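Notes for the February evening talk. Keep the phone on the lectern, slow down, drink the water.

## Opening (don't rush it)

Hi everybody. My mother moved in with us in the fall, and I'm here to tell you what that did to our kitchen, our mornings and our one bathroom. I love her. I also hid in the garage to eat a sandwich. Both things are true and I suspect a few of you have your own garage.

(Wait for the laugh. If there's no laugh, keep going.)

She came with 90 boxes. We live in a house built for people with maybe a dozen boxes!

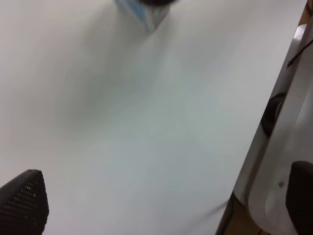 ## The bathroom schedule

We tried being polite first, and that meant everyone stood in the hallway saying "no, you go." So I wrote times on a sheet of paper. Mom gets 7 to 7:30, the kids get whatever's left, and I shower at night now like a teenager with a summer job.

Tell the Malinowski story here – the family next door had five adults in one house for a whole winter, and they swore by a kitchen timer on the bathroom door. We borrowed the idea and it held up until the timer went missing. (I have a theory. She's 78 and she's quick.) 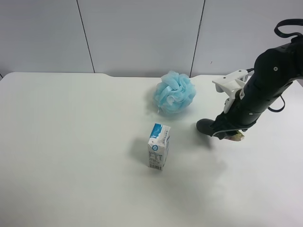
Tadeusz Kaczmarczyk wrote back when I sent these notes out and said the schedule was the easy part, and that in his house the real fight was over who got to be alone, and when. I think he's right, so I added the next bit.

## Money, quickly

We never talked about it before she came. Big mistake! Groceries went up some 300 dollars a month and I got crabby about yogurt, of all things. Then we sat down with tea and it took one evening. She pays 200 toward food and picks the Saturday menu, which means a lot of dumplings, and I quit sighing at the fridge.

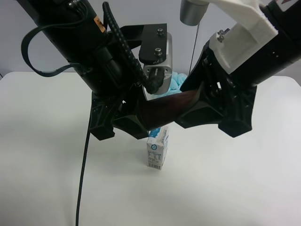
The other thing we settled that same evening was the door rule. If a door's closed, you knock and you wait, and that goes for her door too. I was the worst offender. I kept barging in with laundry.

Ask for hands: who's got a parent or a grown kid at home right now? Let two or three people talk, then thank Teodor for the chairs.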